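How to prepare a robot table for an open day

We wrote these notes after the October open day at Grirnard, where visitors could drive the arm themselves. The table took us two hours to prepare, and with this order it should go faster.

1. Clean the table and fix the arm. Check every bolt by hand. Switch on the power only when all visitors stand behind the line.

2. Set the speed low. In our controller we use 200 for guests and 400 for our own work. Children like to push the stick fully, so do not leave it on 400.

3. Put out the toy food and the plate. Leave free space between the things, so that a beginner can close the fingers without touching the neighbour piece. The ketchup bottle can lie across the plate. Small pieces, like the strawberry and the orange slice, go directly on the table.

4. Open the fingers and bring the gripper down near the orange slice. Let the guest look at the wrist camera view before the first try.

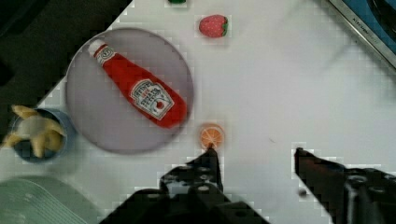
5. Explain the stop button, and let each guest press it once.

6. After each turn, drive the arm to the home position and put the toys back. If the arm shows error 863, restart the controller and wait for the green light.

Contact: Ilham Workshop, Tudton | © Grirnard | Back to top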